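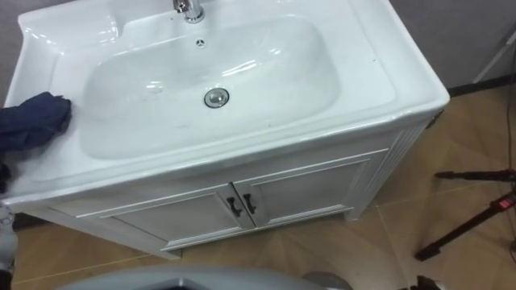
Meesuk wrote in to ask why the bathroom sink drains slowly again a week after every bottle of drain cleaner. Most likely the clog is hair wound around the stopper linkage, and liquid cleaner only eats a narrow hole through it. Pulling the stopper takes care of it for longer.

## What you need

- Bucket and an old towel
- Flashlight
- Slip-joint pliers
- Plastic hair strip (the Grukik one is fine)
- Old toothbrush

## Taking the stopper out

1. Empty the cabinet and set the bucket under the trap.
2. Find the horizontal rod going into the back of the drain pipe. A nut holds it there.
3. Loosen the nut by hand. Use the pliers if it won't move, but go gently on plastic.
4. Slide the rod back an inch or two. A little water will come out.
5. Lift the stopper straight up from the sink.

Some stoppers have no rod. Those unscrew counterclockwise or pop out with a firm pull.
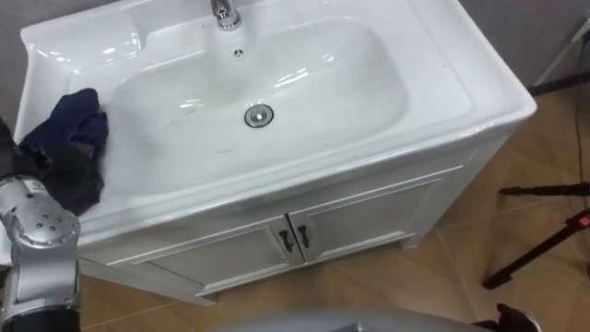 **Kanokwan Intarasuk**

## Cleaning and putting it back

Push the hair strip down the drain, twist, and pull up slowly. Repeat until it comes up clean. Scrub the stopper with the toothbrush and dish soap, then rinse.

Drop the stopper in with its loop facing the back wall. Feed the rod through the loop and tighten the nut by hand, plus a quarter turn. Run the faucet and check the nut with a dry paper towel.

If the drain is still slow, the trap is next. Both slip nuts come off the same way, and the washers go back with the taper facing the joint.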